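May 13, 2018

Quick one, tea going cold. Feet killing me.

First service in Walance done. Can't quite believe I'm writing that. Two years of talking and praying and driving that road over from Ziston in all weathers and this morning there were people in seats singing. Not in tune. The keyboard was set to something like a harpsichord for the whole of the first hymn and I couldn't find the button.

Up at five. Didn't sleep much before that. Went over the sermon in the kitchen and cut the whole middle section, the bit on the Macedonian call, it was mostly me showing I'd read a book. Put it back in the car. Cut it again in the pulpit. (Not a pulpit. A music stand with one leg that slips.)

Got to the hall early and the Jetton Road gate was locked, of course it was, and the key they gave us is for the other gate. Had to carry everything round. Hymn books, urn, the banner, the box of Bibles that has no bottom to speak of. My back knows about it tonight. Must ask for the right key before next time. Must write that down somewhere that isn't here.

Set the side room up for the children and for the tea after. Nice room, better light than the main hall, carpet a bit sad.
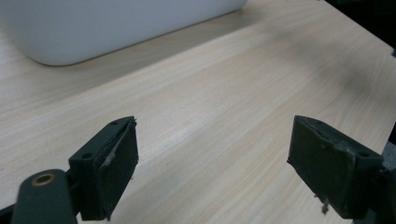
Side room table.

92 through the door. Ninety two! We had put out 115 chairs because that's how many there are and it seemed faithless to leave any stacked, and then I spent ten minutes before the start looking at all those empties and feeling sick. Then the Ziston lot came in two cars and a minibus and it filled up from the back like it always does. Front row bare as ever. A good third of them were ours though, come over to hold our hands, and they won't be there next month. Have to be straight with myself about that. Take away Ziston, take away the family who thought it was the slimming club and stayed (bless them), and what have we got. Enough to start with. More than we had in the front room.

Preached on the sower. Long. Went over by a good bit and could see the tea people slipping out one at a time at the side. Lost my place once and said Corinth when I meant Capernaum, nobody blinked. One old gentleman in the third row asleep from the start, woke for the last hymn and knew every verse without the book. He shook my hand at the door and said his mother was baptised in this village, in the river, in March. Said there used to be a chapel on the corner where the tyre place is. I'd love to know more about that. Should of asked for his phone number.

Prayers went well I think. Left a silence that was longer than I meant it to be because I'd dropped my sheet. It was the best bit of the morning.

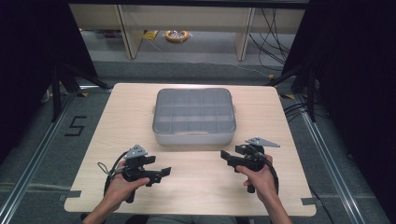
Communion was the worry and communion was where it nearly went wrong. Little cups. We borrowed the trays from Ziston and they came over in a carrier bag, cups all rattling loose with the lids somewhere else, and I was on my knees behind the piano ten minutes before the start trying to get them to stand up. Three went under the radiator. They want storing properly. The grey see-through box on the side room table, the one with a lid and rows of small square compartments inside, something like that would do it, a cup to each and no rattling. Will look in the hardware place. Anyway it got done, bread ran short on the left side and people just tore theirs smaller and passed it on. Didn't say anything about it. Didn't need to.

Tea afterwards went on and on. Nobody would go home, good sign. The urn took an age. Four different people told me about the bus, that there isn't one till after eleven on a Sunday timetable, so anybody from the new houses can't get here for half past ten unless somebody fetches them. Hadn't thought of it. All that praying over a map and I never once looked at the bus times. So either we move to half eleven or we sort lifts. Half eleven means lunch is late and the Ziston helpers can't do both. Lifts means a rota and I hate rotas. Pray about it. Also ring the bus people.

Money. Didn't want to think about money today but there it is. The offering was generous, and we're still roughly 3,000 short of what the year's hire comes to, and Pathirana, who manage the hall, want the next quarter paid by the end of June. They've been decent. They didn't charge for the evening we came in to measure up. But they can't hold the booking for ever, and there's a dance class after the same slot, so it's pay or lose it. The home church has promised half if we find half. I keep doing the sum on the back of things. Same answer every time.
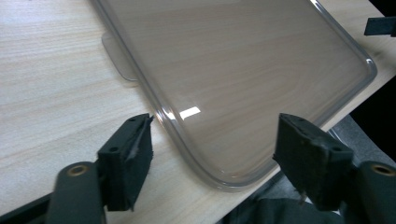

Tray, clear plastic, table showing through it.

Children's work, note to self. More children than we planned for and not enough for them to do. The story went fine, the colouring was over in five minutes flat, and after that it was basically a riot with squash. One small boy wanted to know if God lives in the cupboard with the fire extinguisher. Told he didn't. He wasn't convinced and went to check. Need somebody in there every week who likes children, someone who actully asks to do it and isn't pushed. One of the mums hung about at the end wiping things that were already clean and I think she was waiting to be asked. I didn't ask. Tired and stupid. Will ring her.

Another thing. The sign. We put it out at the front on the pavement and the wind had it over twice, and the second time it went into the road. Needs a sandbag or something. And it still says Ziston at the bottom in small letters from when they had it. Paint over.

Midweek Bible study starts up next, we'd said Ruth and now I'm wondering about Mark, given how many there today had never opened one. A woman at the door asked me which end to begin. Told her Mark. So it had better be Mark, then she'll have company.

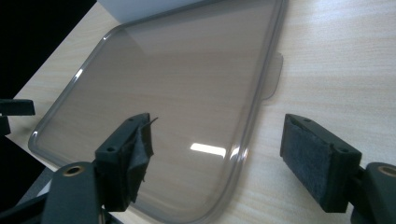
Which means I need study sheets, and the printer is out of black, and the ones I did for Ruth are wasted, well, not wasted, they'll keep. Short chapters. Read it aloud round the room, nobody made to read who doesn't want to. Biscuits. Where, though? The hall is too dear for an evening as well. Could be our front room again, if people don't mind the stairs gate and the dog. Or there's the back of the café if they'd let us have it after closing. Ask.

Got home and found the left over bread still in my coat pocket. Gave it to the birds, and stood at the back door for a while in my socks. Thought about the old man's mother in that river in March.

Things to do before next time: key for Jetton Road gate. bus. sandbag. the mum. cups box. find out what the harpsichord button is. Write and thank Ziston properly, a real letter. Ring Pathirana about June and don't put it off.

Tea stone cold now. Bed.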